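Is a sustainability report worth doing at our size?

Posted by ermelinda_m, February 14, 2019

Hi all, long-time reader, hardly ever post. I run operations at Grarkon, we make hinges and drawer hardware, and one of our bigger customers (Flurmont) has told its suppliers it wants to see a "published sustainability report" from each of them by the end of March. We have never done one. We have electric bills, a safety log, and a binder of waste hauler receipts that goes back further than I do.

My boss thinks we should hire somebody to write it. I got one quote and had to go lie down. So my question is, has anyone at a smaller company done this in-house, and did the customer really read it? And do I need to follow one of the big reporting frameworks or can I just write down what we do in plain language?

Ermelinda Matos

rui_falcao

We did our first one two years ago at Aguiar. In-house, 4 of us, and it ate most of a winter. I'd do it again but I'd do it a lot smaller. Our first draft had a whole section on biodiversity. We're a print shop on a paved lot.

Write down what you do. Energy, waste, injuries, wages, where your steel comes from. If Flurmont wants a framework they'll say so, and you should ask them before you pick one, they all want slightly different things and converting later is miserable.

castillo_e

I'm going to be the grump. I was on the buying side for years and I can tell you what happened to those reports. They went in a folder, somebody put a check mark in a spreadsheet, and the supplier with the nicest cover got a thank-you note. The ones I opened were mostly pictures of people planting trees.

If they want data, let them send a questionnaire. A questionnaire you can fill out in an afternoon. Asking a hinge company to "publish" is just moving their homework onto your desk.

Erlinda

rui_falcao

Some of that's fair, but I don't think the buyer is the only reader. We had a guy in the bindery find our injury numbers in the draft and ask why his cut hand wasn't in there. Turned out the log only had the ones that led to time off. We fixed the log. That was worth more to me than anything the customer said (they said "received, thanks").

castillo_e

You could have fixed the log without a report!

rui_falcao

Could have. Didn't though, for years.

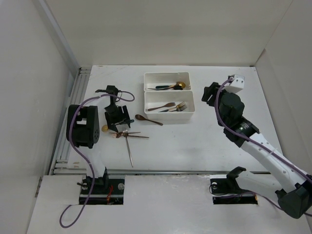 Anyway Ermelinda, one practical thing, start with the electric bills. Put every month in one sheet, and put the meter number next to it. We had two meters on the same account and I'd been adding one of them in twice. If your landlord pays for heat, get that request in now, ours took 5 weeks and three emails to send me a PDF of one page.

joana_moreira

Jumping in because I went the other way and paid for it. We used an outside writer at Wiron and it came to 2,457 dollars, and that was the cheap option, a freelancer with no design work included. I thought she'd take it off my hands. She did write well, but she had to get every number from me, so I did the same digging I would have done anyway and then also sat on calls explaining what a degreaser is.

What I'd pay for again is someone to read it at the end and tell me which claims sounded bigger than they were. She caught "we source responsibly" and asked me what I meant by it and I had nothing. We took it out.

ermelinda_m

Oh no, my boss has already written "we source responsibly" on a sticky note and put it on my monitor.

Thank you all, this is so useful. I did email Flurmont this morning to ask about the framework and whether a questionnaire would do (thanks Erlinda, I blamed you in my head). The reply was an auto response with a link to their own report. Which is long! I got as far as the letter from the chairman and then went back to my waste receipts.

I've counted 411 of those, by the way. Some are for "misc." Do I guess at weights for the misc ones or leave them out?

salvador_t

Don't guess, and don't quietly leave them out either. Say how many had no weight on them and give your total without them. Auditors like that and so do normal people. Then call the hauler, they often have the scale tickets on their end even if the paper you got says nothing. Ask for dispatch, billing will never call you back.

I'm with Erlinda on most of this. The reports have gotten so samey that I could swap the logos and not notice. But a first report from a small shop can be five pages and kind of good, if you leave the gaps showing. Put last year in as a baseline and don't promise any percentages yet. I've seen people promise a cut off one year of data and then they add a second shift and look terrible.

Salvador Torres

castillo_e

Five pages I would have read. I'll give you that much. I still say the questionnaire.

And please, no goals for 2030 from a company that hasn't found all its receipts. No offense Ermelinda.

ermelinda_m

None taken, it's going on a sticky note over the other sticky note.

Salvador, I called dispatch. Very nice man, he says they keep scale tickets for three years and he can print them but he can't email them, so I'm driving over there tomorrow with a box. Do I need to go back all three years or is one enough for a first go?

joana_moreira

One. Take all three home if he's offering, you'll want them next time, but only write up the one. I tried to do a trend line our first year and the older numbers were in cubic yards and the newer ones were in tons, and I lost a weekend to it.

rui_falcao

Seconding one year. Also bring him coffee, you'll be back.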